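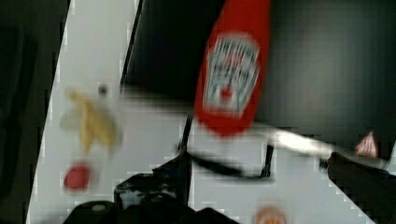
Setting up the play kitchen again

June 2020
By Esther Mabula

The play kitchen has gone back together this month, and a few families have asked what we keep in it, how we choose the pieces and what is worth having at home. I have put the answers in one place so I can stop writing them out in separate emails.

We work from a white tabletop. The old arrangement, with a cupboard and a pretend sink, looked nice but only two children could get at it. A table can be used from every side, and an adult can see what is on it without bending down. We wipe it between groups, and everything on it goes through the wash tub or gets a cloth over it at the end of the session. Anything that can't be cleaned that way has been packed up. That includes the felt sandwiches and the knitted eggs, which I know will be missed. They are in the storeroom in a box marked Flemum, after the shop the box came from, and they will come out again when they can.

For the rest, I went through all the bins in March and kept less than I expected to. We had plenty of plastic food with no cookware to match, and a lot of small pieces that belonged to sets long gone. The children were tipping out the whole bin to find one thing. Now there is a short list and it fits on one surface.

The pretend food is mostly fruit: strawberries, a banana with the peel partly open, half an orange. Fruit is easy to name, and the colours are strong enough that even the youngest can sort them. A cut orange gets more use than a whole one. It can be served, squeezed, counted as a half or argued over, and it raises the question of where the other half went. 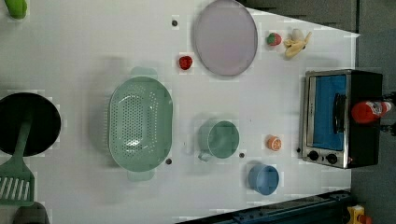 For dishes we use plain colours and no cartoon characters. Purple plate, green mug, blue cup. If a child asks for the blue one, everybody knows which one it is. Parents of two- and three-year-olds might try this at home, as it makes setting the table into a job they can do without much help.

The colander is the piece I would buy first if I were starting over. It is a real kitchen size, so it holds all the fruit at once, and the handles are big enough for small hands. Children wash pretend strawberries in it, carry things across the room in it and put it on their heads. Ours is plastic and takes a good scrubbing. A second-hand one will do just as well as a new one.

The toaster oven gets the most attention. Children see one at home and are told to keep away from it, so having one they are allowed to touch is a novelty. They like the two knobs and they like opening the door. We do talk about the difference between this oven and the one in their own kitchen, and I'd ask families to have the same talk. With the three-year-olds it needs repeating — a single reminder at the start of term won't do it.

Sauce bottles are a good addition too. Ketchup goes on everything, including the banana, and squeezing and pouring are useful hand work. If you are bringing one from home, please rinse it several times, let it dry with the cap off and then put the cap back on firmly. Any brand is fine. We have room for two or three more but no glass, please.

Packing up is part of the activity. Dishes are stacked first, fruit goes in the colander, and the bottle can go wherever it fits. The older group manages this in a few minutes. The younger group takes longer, and we leave time for it before coats and shoes.

We could still use a small saucepan with a lid, a wooden spoon and a set of measuring cups. The limit for the whole purchase is $20, so donations are welcome. Leave them in the tub by the front door with your name on a piece of tape, and I will wash them before they go on the table.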